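ok thread on moving apartments with 2 weeks notice bc I just did it and my brain is still leaking. typing fast, sorry

1/ Get the mover quotes in writing. All of them. First guy told me 2000 on the phone, then 3000 once he heard "third floor." Same guy. Same phone call basically

2/ Went with Skorkora in the end. Small outfit, three people, showed up early. Would use again

3/ Clear bins over cardboard. I will die on this hill. You can see what's inside, they stack, they don't go soft if it rains. Cardboard is fine for books, small boxes only, your back will thank you
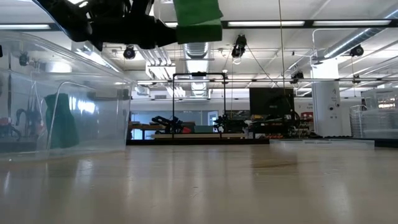 4/ and label two sides, not the lid. Lids get stacked on. I labeled lids. Spent a whole evening lifting bins off bins looking for the can opener

5/ Change your address in this order: bank, work, insurance, post office, everything else. I did the post office last and teh bank still sent my new card to the old place. Tomoyo Higuchi downstairs grabbed it for me, she is a saint

6/ Measure the couch. Then measure the stairwell. THEN sign the lease

7/ Cables. Bag them with the thing they belong to. Not one big cable bag. I had one big cable bag in March when I moved my office and there's still a charger in there I can't place

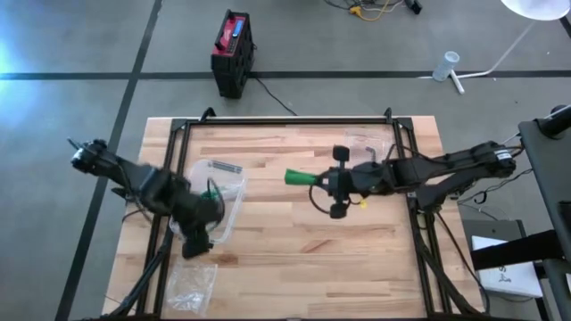
Clear container, green thing inside, cables looping around.

8/ Deposit stuff. Video every room before you hand back keys, open the oven, run the taps. Old landlord (Avitz) tried to take 272 for "wall marks." Sent the video. Got it back in around a week

9/ Utilities: call BEFORE you move, new place had no gas for two nights. Ate a lot of cereal

10/ Pack a first night bag like you're going to a hotel. Sheets, towel, toothbrush, meds, phone charger, one mug. Keep it with you, do not let it get on the truck. Mine got on the truck

11/ Soft things are free padding. Socks in glasses, towels round plates, foam anything goes on table legs and corners. Didn't buy any bubble wrap at all

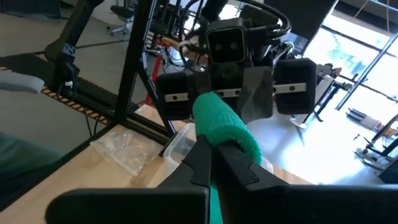

Green foam tube, mesh-looking knit texture.

12/ Tip the movers in cash and have it ready, I was digging thru coat pockets on the sidewalk

13/ oh and if anyone wants a bookcase that doesnt fit up my new stairs, dms open. See 6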